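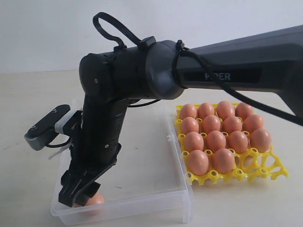 How do you store leftover tile grout so it doesn't go hard?
I have most of a bag of unsanded grout left from a bathroom floor and I'd like to keep it for repairs. The paper bag got torn open at the top when I started the job, and the last time I left one like that in the garage it was a solid brick by February. I've moved this one into a clear plastic box like the one on the table in the photo. Is that good enough, or does it need to be sealed some other way? The floor was expensive for us (769 for the tile alone) and the color has been discontinued, so I can't just buy another bag.
Posted by hirgate_dan, 2026-09-16

Villalobos
A box by itself won't do much unless the lid has a gasket. Grout has cement in it and it pulls moisture out of the air. Put the powder in a heavy zipper freezer bag, squeeze the air out, then put that bag inside a second one. Then into the box with the lid on. Keep it indoors on a shelf, not on a concrete floor. Garages are the worst place for it.
Cut the label off the paper bag and put it in there too. You'll want the color name and the mixing ratio later. If you're only saving enough for repairs, split it into several small bags so you aren't opening the whole supply every time. Mine was fine after two winters stored like this. I'd still mix a spoonful and let it dry on scrap tile before using it on the floor. Old grout can set weak or dry a different shade.

tarnau77
just use a coffee can

Gerasimos Konstantinidis
Villalobos covered most of it. Check the bag for a date code before you bother, as many of them are only good for a year from manufacture even unopened. If you find lumps that crumble to powder between your fingers, I'd sift them out and test what's left. If the lumps are hard, throw the bag away. Don't try to crush them and add extra water.
For a discontinued color, take a dried chip to a tile store and ask them to match it. A lot of shades carry over between brands under another name. Wear a dust mask when you pour the powder from one bag to another.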